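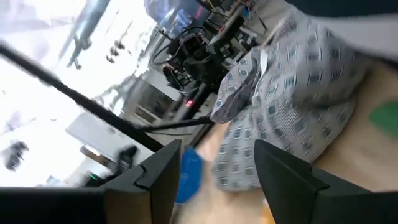
Does anyone know if Skerkus is coming back for another season? The last episode went out in July and the channel page still says "returning soon". I rewatched the hospital one last night - the patient's gown was pale gray with little teal squares, a lot like the striped cloth here - and now I want to know how it ends.
Posted by Ludo, 19 Jun 2025

Yavuz Türkmen
No second season has been ordered as far as I know. Babaei made the first one and they have moved on to a quiz show. The "returning soon" line is on every drama page on that site, including ones that ended years ago.

romadel27
It got canceled I think. Check the fan forum, there is a thread with 200 replies. Episode 6 is the best one anyway.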